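Tue 16 April
By the Cadeo press desk

Cadeo asks school ministries to show their work on tablet lessons

Cadeo, a research group that studies primary schooling in low- and middle-income countries, today published a review of the claims made for tablet-based reading lessons. It finds that most of those claims rest on very little. The group is calling on ministries and lenders to hold off on new purchases until someone can say what children have learned from the devices already in classrooms.

The review, "Charged and Ready?", looked at 42 program reports from the past decade. Six of them compared children who used tablets with similar children who did not. The rest counted things that are easy to count: devices shipped, teachers trained, log-ins recorded. A log-in tells a ministry that a child, or perhaps a teacher, or perhaps a teacher's nephew, turned something on. It says nothing of whether anyone can now read a page of text who could not read it before.

Cadeo does not claim that tablets never help. Two of the six stronger studies found gains in letter recognition during the first year of school. Both took place in small schools with steady power and a coach who came by each week. Neither followed the children past the end of the year, so it is an open question whether the gains lasted. The other four found no difference large enough to separate from chance.

What troubles the authors is how quickly modest results grow as they travel. One of the two positive studies covered 200 children. By the time it turned up in a funding proposal, its finding had become a general statement about "learners across the region," with the coach left out. The review traces that sentence through several later documents, each citing the one before it, until the original study drops off the reference list altogether.

The review gives its longest chapter to the Olesside district, where a reading app called Vomix was placed in every public primary school. The launch report promised that children would gain "a year of reading in a single term." Cadeo asked how a year of reading had been defined. The answer was that it referred to levels inside the app, and that the app's makers had set the levels themselves. A child who finished a level was counted as having gained the time the level was said to be worth.

Cadeo's field team then gave a plain paper reading test to roughly 2,000 children in Olesside, in the local language and with no screen involved. Scores in schools that had used the app for the full term were close to scores in schools where the devices had arrived late. Within the app, the first group was far ahead. The review prints both sets of results side by side and suggests that readers think hard about which one a parent would care about.

Teachers in the district were more careful in their judgments than the launch report was. Many liked the app as a way to keep one half of a crowded class busy while they worked with the other half. Several asked why the same money could not have paid for a second teacher. The program's papers do not take up that question, and Cadeo could find no cost comparison of any kind, for staff, for printed readers or for anything else.

The Chávez schools, a network of low-fee primaries also covered in the review, took another route and are often held up as the model to follow. Their results look better on paper. The review notes, though, that the network tests children before it admits them, that weaker students tend to leave before the final grade, and that tablets came in during the same year as a longer school day. Any of these could account for the scores. The network's own brochure credits the tablets.

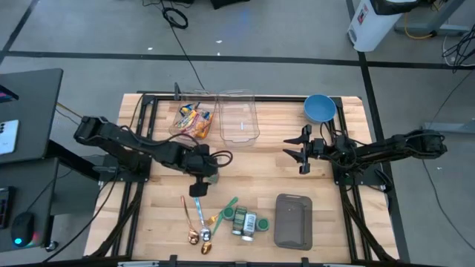

Vol. 6, No. 2

Cadeo makes four requests of ministries and the organizations that lend to them.

Publish the test. If a program says reading has improved, the public should be able to see the questions, who gave them and when. Results from tests built into the product being sold should be labeled as such.

Name the comparison. "Improved" needs to be followed by "compared with," and the second half should be a group of similar children, not the same children a year younger. Children get better at reading as they grow older, with or without a contract.

Cost the alternatives. A proposal for devices should sit next to a proposal for teachers, one for books and one for meals, priced over the same period and including repairs. In several of the reports Cadeo read, the repair budget was zero.

Wait for the second year. Early excitement over a new device is real and may even be useful, but it should not be the basis for a national purchase.

The group expects some of these requests to be called unfair to fast-moving programs. It does not find that argument persuasive. Schools in these countries have been promised quick fixes before, by radio, by television and by laptop, and the people who made the promises were seldom around when the equipment went into the storeroom. A ministry that waits a year for an answer loses a year. One that buys without an answer may lose the budget for much longer, and the children in the back row will still not have been taught to read.

The review has weak points of its own, and the authors list them. The Olesside test was given once. Some schools could not be reached, and those may differ from the schools that could. Reports that were never made public are missing by definition, and Cadeo cannot say whether they would make the case for tablets stronger or weaker. The group has requested several of them and will add any that arrive.

A second round of testing in Olesside is planned for September, using the same paper test and, where possible, the same children. Cadeo will release the results whichever way they point, along with the test itself and the scoring guide. The makers of Vomix have been invited to send an observer and had not replied when this release was issued.

"Charged and Ready?" is free to read and to reprint. Printed copies can be requested from the Cadeo press desk, which can also arrange access to the full list of reports reviewed and the notes on why each was rated as it was.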